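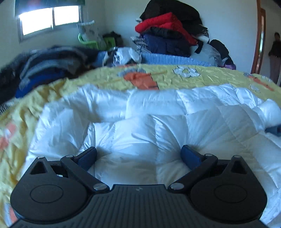 4.2 Does a made bed mean a tidy room?

Much of the advice literature on household order treats the bed as the first thing to be dealt with. Once it is made, the argument runs, the rest of the room follows. We doubt this, and the material from Skevthorpe gives us little reason to stop doubting it.

The claim rests largely on the Dinum survey, which asked 2489 adults whether they made their bed each morning and whether they thought their bedroom was tidy. People who said yes to the first tended to say yes to the second. Both answers came from the same person on the same form, and a person who likes to be thought orderly will tick both boxes. Kubíček's diary study, with 1357 usable entries, at least asked what was on the bed as well as whether it had been made. It is a pity that "made" was left for each household to define.

The bed in Figure 6 shows the difficulty. A white quilted duvet lies bunched on a yellow bedspread printed with carrots and flowers. The bedspread itself reaches across the bed. On the far side there is a pile of folded clothing, grey, navy and bright blue, and along the back a light blue knitted blanket with a white plastic bag on top of it. Is this bed made? Two coders working from the Kubíček definitions disagreed, one going by the bedspread and the other by the duvet. Neither was being careless. The definitions allow both readings.

Figure 6. Bed used as a surface for bedding and folded clothes.

Folded clothes are a particular nuisance for the coding scheme. Sonell counts any garment on a bed as clutter. Yet folding is work, and a folded pile may be one short step from the drawer, or it may stay where it is until bedtime and then move to a chair. A single picture cannot tell us which. Shewit Feyisa (personal communication, December) suggests scoring folded and unfolded items apart, and we have done so in the tables that follow, though we are not convinced that the line holds for knitwear, where a loose fold and a heap can look much alike.

We therefore report what was lying on each bed and leave the word "tidy" out of the coding. Readers who want a single score for order will find the Sonell totals in the appendix, where they should be read with some caution.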